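Week 4: Corners, edges and why your furniture sketches look stiff

Right, last week a lot of you handed in desks with razor-sharp corners, so I want to spend this session on radii (the plural of radius, and yes, I'll be fussy about it in your write-ups).

A radius is just how far a corner curves before it goes straight again. Small ones look crisp and a bit formal. Big ones look soft, and they eat your usable surface faster than you'd think! My first job was at Sjöberg, drawing school tables, and I once put a 200 mm radius on every corner because I loved how it looked on paper. My boss, Kazuhiro Katayama, handed me a tea tray and asked me to park it in the corner. It hung off the side.

Edges are a separate thing, so please don't mix them up. The corner is what you see from above, the edge is what your wrist rests on. For the Sorano exercise I want a plan view AND a section through the edge, at full size, with at least a 22 mm thick top.

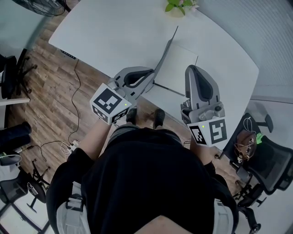
Plan views first, as they're where most of the marks went missing. Draw the top as if you were hanging over it, and put in a person standing at the near side, because a tabletop on its own tells me nothing about scale. Rounded corners on a big white top like this one read very clearly from overhead, and the forearms give you a sense of reach straight away. Shoes too, if they'd show.

For next time: read the Jendach chapter, bring tracing paper, and finish your Flaroda desk at 1:10. Pencil is fine.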